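Is a "lifetime guarantee" on a cap worth anything?
Posted in Clothing and Kit by Joni Lindqvist, May
Last updated: Friday, 11.40 pm

Joni Lindqvist
I need a new cap for walking and I keep being pushed towards the Skanholm one with the lifetime guarantee. It costs three times what I paid for my last one, which did six summers before the strap went. The shop page says "guaranteed for life" in big letters and then links to terms that run to several screens. Has anyone here made a claim and got a cap out of it? I don't mean a friend of a friend. I'm asking because I suspect the guarantee is most of what you pay for.

mudlark_pete
Yes, once. Peak cracked down the middle, sent it off, new one came back. I paid the postage out and they paid it back. Can't fault them.

Trusholm
How old was it when it cracked, Pete?

mudlark_pete
11 months.

Trusholm
Then you'd have had a fair case with any shop in the country. A cap that splits inside a year is faulty, and you didn't need a lifetime anything to say so. What I'd like to see is somebody who got one replaced at year eight.

gannet
Read the terms. "Life" means the life of the product, and they decide how long that is. Fading isn't covered, sweat damage isn't covered, "normal wear of straps and fastenings" isn't covered. So what's left? A seam coming undone, maybe. When did anybody last throw out a cap over a seam? Mine all die of sweat or get left on buses.

Dadberg
Bit cynical. I've had three of theirs and the stitching is miles better than the supermarket ones. You're paying for the making as well as the bit of paper.

gannet
Three? What happened to the first two?

Dadberg
Lost one. The other faded, and before you say it, no, I didn't claim.

gannet
Because it wasn't covered.

Dadberg
Because I'd had good use out of it and I'm a grown man.

Joni Lindqvist
All right, both of you. The strap thing is what bothers me, as that's how my last one went. If straps are out then the guarantee is no use to me at all. Dadberg, is the strap any better on theirs?

Dadberg
Metal buckle on mine. Feels solid. I'll admit I've not had the current one long.

Trusholm
I wrote to a couple of firms last year about this sort of wording, out of pure bad temper. One never answered. The other sent me a leaflet about their values. I asked them twice how many claims they turn down and got the same leaflet.

fell_toad
There's a thread on the old board that got to 3,945 replies about boots with the same promise, and it came down to whoever picked up the phone that day. Some people got new boots with no questions, others were asked for a receipt from before they moved house. Keep the receipt if you do buy, and take a photo of it, as till receipts go blank in a drawer.

Toivonen
I gave up and bought a plain black one off the market. No logo, no promise, no leaflet.
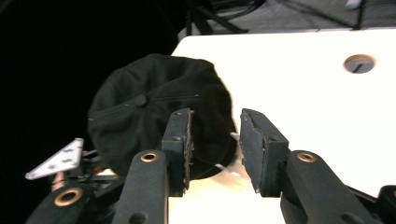

It was cheap enough that I won't be writing to anybody when it goes. Black shows salt marks, mind, so it'll want a wash now and then - by hand, cool water, and dry it over a bowl so it keeps its shape.

Dadberg
And in two years you'll have bought another, and another after that. How is that cheaper?

Toivonen
I'd have to get through a fair pile of them first. Also I lose them. So do you, by your own account.

mudlark_pete
I'd still rather have the guarantee than not. It costs nothing to ask.

Trusholm
It cost you the price of the cap, Pete.

gannet
And whatever percentage they put on for it. Wouldn't be 100 but it won't be nothing either.

Dadberg
You've got no idea what it is, gannet. You've made that up.

gannet
I said I don't know. Neither do you, and they won't tell us. That's my whole complaint.

Joni Lindqvist
Right, I rang the shop this afternoon. The chap said straps are "looked at case by case". I asked if he could put that in writing and he said it was in the terms. It isn't, I had them open in front of me. So I'm going to get the old one mended at the dry cleaner's, who do straps, and think again when the rest of it goes.

fell_toad
Ask them to use a thicker thread. Mine did the strap in something like cotton for shirts and it went again by Christmas.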